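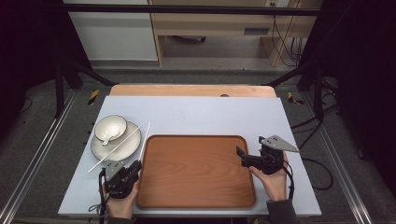 Please write about the trays this time, a reader asked after my last report, you always go on about the bowls and the tray is the thing I have to live with every day. Mine has been warped since February and it rocks whenever I put soup on it.

Fair enough! I do go on about the bowls. So when the Drevero workshop in Polham opened its doors in October 2026, I went with trays on my mind, and I came home with so many notes about trays that the bowls have had to wait until further down the page.

Polham is a small place and the workshop is easy to find. You come out of the station, go downhill past the old feed store, and follow the smell of cut wood. Entry was free, with a 6 dollar ticket if you wanted lunch. Get the ticket. I'll come to lunch.

## The wood room

The first stop was the drying store, where boards are stacked with thin strips between them so the air can get around. Our guide let us pick up two pieces the same size, one fresh from the saw and one that had been sitting for a good long while, and the difference in weight made the whole group laugh out loud. The fresh one felt like it had a brick hidden in it. If a tray is made from wood like that it will move later, in your kitchen, and there's your rocking soup.

I asked about rescuing a warped tray. The answer was encouraging, up to a point. Wipe both faces with a damp cloth, stand it on its edge somewhere cool, and leave it alone for a few days. Small warps often relax. A big twist probably won't, and the guide was very much against piling books on it, which is exactly what I would have done (and have done, with a cutting board, with sad results).

There was also a long talk about grain. I love a tray like the one at the top of this page, reddish brown, with the grain running the long way and those paler swirls through the base. At Drevero they lay the boards out under a window and slide a cardboard cutout over them, hunting for the best part. Visitors were allowed a turn. I moved that cutout up and down one board for far too long and ended up choosing a patch with a swirl off to one side, and the guide said they'd probably have gone for it too, and I was pleased about that all day.

## Rims and corners

The shaping room was loud, so we watched from behind a rope in borrowed ear protection. A blank goes in flat and the middle is cut away, leaving the raised rim. Then comes the hand work, and this was the part I could have watched until closing. Corners are rounded with a sanding block, checked with a thumb, and rounded some more.

On a bench nearby were trays at every stage, and you could run a finger along the inside where the rim meets the base. On the early ones it's a hard little step. On the finished ones it's a soft curve, and a cloth goes straight through it with no crumbs left behind. I had never given that curve a thought, and at home I went directly to my own tray to check. Hard step. Full of crumbs.

The tray they make most often is their 163, named after the drawing number. It's a plain rectangle with rounded corners and it has hardly changed since the workshop started. A card on the wall said that 2872 of them left the building last year, and that they'd hoped for 3000. I liked that they put the real number up.

## The bowls, finally

Across the yard, Wirnex had taken over the packing shed with tableware. They do mostly white pieces with a dark line at the rim, and I have a real weakness for that line. It makes even leftovers look like you meant it. There were saucers, small bowls, deep bowls, and a whole crate of ceramic soup spoons that chimed whenever someone went digging through it.

The person running the table had set out a few place settings and kept encouraging people to rearrange them. Bowl on a saucer, spoon in the bowl, chopsticks at the side, then lift the lot onto a tray and walk across the shed with it. What a good idea! You learn more in those few steps than from an hour of looking in a shop. My first try had the spoon sliding around the bowl with every step. On the second I laid the spoon on the saucer and it all rode much better. The chopsticks rolled both times. A square-sided pair behaved beautifully, and I bought two sets.

A wide saucer under a small bowl also gives you something to grab when the bowl is too hot to touch. I knew this in theory. Lunch made it very clear.

## Lunch

Lunch was from Hsieh, the noodle place by the station, and it came on workshop trays, so you were testing the goods while you ate. Clear broth, greens, a lot of white pepper, a little dish of pickles. People sat on sawhorses with trays on their knees, and the rims did their job. Mine took a fair splash of broth and it stayed in the tray and off my coat.

The line was long but moved quickly. Dirty trays went to a sink at the back, where they were washed one at a time in warm water, wiped right away, and stood up in a rack. No soaking. The sign over the sink said NO SOAKING too, in letters as tall as my hand.

## If you go

- The next open day is planned for spring, and the workshop posts the date on its gate and at the station.
- Wear shoes you don't mind getting dusty.
- Seconds are sold from a cart by the exit. Most have a small knot or an uneven color. They go early, so look there first and do the tour after.
- Parking is poor. The train is easy.
- Children could join the sanding table, and the leftover blocks were free to take home.

I bought a second, with a knot near one corner. It sits flat on my kitchen table, and I've pressed on all the corners to make sure. To the reader with the rocking tray: try the damp cloth first, and tell me how it goes.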